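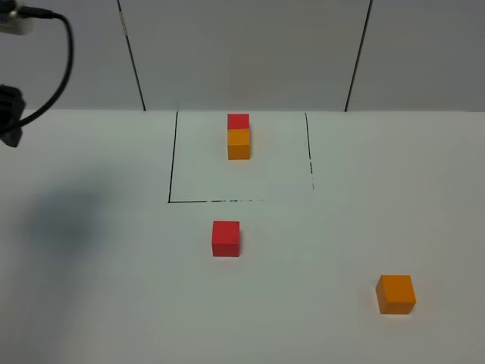 The Understudy

Short Fiction | Stories Under Ten Minutes
By Wumpini Odoi
September
8 comments | 600 shares

The town of Patuvach had one theater, one opera and one tenor, and on the night of the opera the tenor swallowed a bee.

He was a man named Martinelli, and he had been singing the part of the Duke for so long that the costume had been let out four times and taken in once, after the divorce. The bee was in his lemonade. He came up the stage door steps at ten past six making a noise like a kettle and pointing at his neck, and the stage manager, whose name was Dristov and who had been waiting for a disaster since spring, closed her clipboard with something close to relief.

"Who else knows it?" she asked.

The orchestra looked at its shoes. The chorus looked at the orchestra. From the back of the house, where he was oiling the hinge on the fire door, Flalik the carpenter said he knew it.

"You know the Duke?"

"I've built his balcony every year since I was nineteen," said Flalik. "I've heard him go on about the moon from underneath it. I could do it in my sleep. My wife says I do."

They put him in the costume. It fit him in the arms. Dristov walked him through the blocking, which he knew better than she did, having painted the marks on the floor himself, and then there was nothing left to do except let in the public.

The public had paid in advance. It came in wearing its good coats and talking about parking. The mayor took his usual seat behind the pillar, where he could sleep without being reported.

Flalik's first entrance was fine, as entrances go. He walked on, found his mark and opened his mouth, and what came out was a perfectly decent baritone. This was a problem for the soprano, who had been expecting somebody higher up and had to go looking for him. She found him by the second verse. They went along together after that like two people carrying a couch down a staircase, with a good deal of eye contact and some muttering at the turns.

In the second act he reached the balcony. He was supposed to lean on the rail and sing about the moon. He leaned on the rail. He stopped.

"Who put this screw in?" he said.

It was a quiet theater and it carried to the back row. The conductor kept a chord going - a long one, the oboe went purple - while the Duke of Mantavia took a screwdriver out of his boot, knelt in his velvet and gave the thing three turns. Then he shook the rail, nodded, stood up and sang about the moon, and he sang it very well, like a man with nothing on his mind.

There was some argument later over what the applause was for. The newspaper thought it was the aria. The hardware store put a screwdriver in the window with a ribbon on it and sold out.

Martinelli heard all of it from the wings, with a bag of ice held to his throat. He was well again in a week, and the following year he sang the Duke as usual, every note where it should be. When he got to the balcony he leaned on the rail and paused, and 600 people leaned forward in their seats.

He gave it a little shake. It was solid as a church.

"Well?" called a voice from underneath.

"Sing, you idiot," whispered Dristov, and he did.

Filed under: Short Fiction, Humor, Small Towns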